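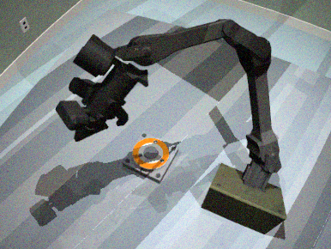
Simulated demos for the ring task – worth it or not?
Forum: Learning from examples

kestrel_p
Started on October 29, 2023

We've got 1,226 simulated runs of the orange ring task out of Nollari and I'm being told that's plenty to train on. I'm not convinced. Every run is the same arm on the same pedestal in the same room. The floor pattern and the light change a bit, and there's some grain over the lot. Has anyone trained on a set like this and had it work on a real bench? I don't mean a demo video. I mean left running with no one watching.

Han
Yes, sort of. We did it in July with 205 real runs mixed in. Without the real ones it was hopeless, with them it was passable.

kestrel_p
Passable meaning what?

Han
Meaning it picked up the part more often than it didn't. I haven't got the sheet in front of me.

tin_lid
I'd want to see the sheet.

Rosimeire Seixas
I set up part of that batch, so I'm biased, but the floor bands and see-through patches are doing more than people give them credit for. If the floor looks the same every time, the model learns the floor. Same with the shadows. There's a big one from the arm stretching out to the left of the plate and I want the model to see plenty of those and learn to ignore them.

kestrel_p
Fine, but the ring is bright orange and nothing else on that floor comes close. You can vary the bands all you like, it'll just learn "go to the orange". Then someone hands it a grey ring and it sits there.

Rosimeire Seixas
Colour changes are on the list for the next batch.

tin_lid
They were on the list for the last one as well.

Pongsak Rattanakul
My worry is the gripper. It's a black lump against a pale floor, and from that angle the parts run into each other. I struggle to tell where one finger starts, so I don't see how the model is meant to judge whether it's lined up. I'd add a second view near the wrist before making a single extra run.

Han
Disagree. We tried a wrist view in Jerum and it doubled the render time for very little. Arm positions are in the log anyway, it doesn't need to see the fingers.

Pongsak Rattanakul
The log tells you where the arm is. It doesn't tell you where the ring is in relation to the fingers – that has to come from the picture.

Han
Depends how good your first view is.

Pongsak Rattanakul
Well, look at it.

flaltness_user
Does anyone check these by hand? We went through a batch in Flaltness and 3 of the first runs we opened had the plate sunk into the floor. All marked as successes.

Rosimeire Seixas
There's a check for that now. Runs where the plate moves before contact get thrown out.

kestrel_p
Sunk isn't moving though.

Rosimeire Seixas
No, fair point. I'll look at the height as well.

kestrel_p
Right, I'm going to hold back 2 of the real sessions, train on the simulated set alone and post whatever comes out. If it's rubbish I'm asking for bench time instead.

tin_lid
Post the failures too please, not just the score.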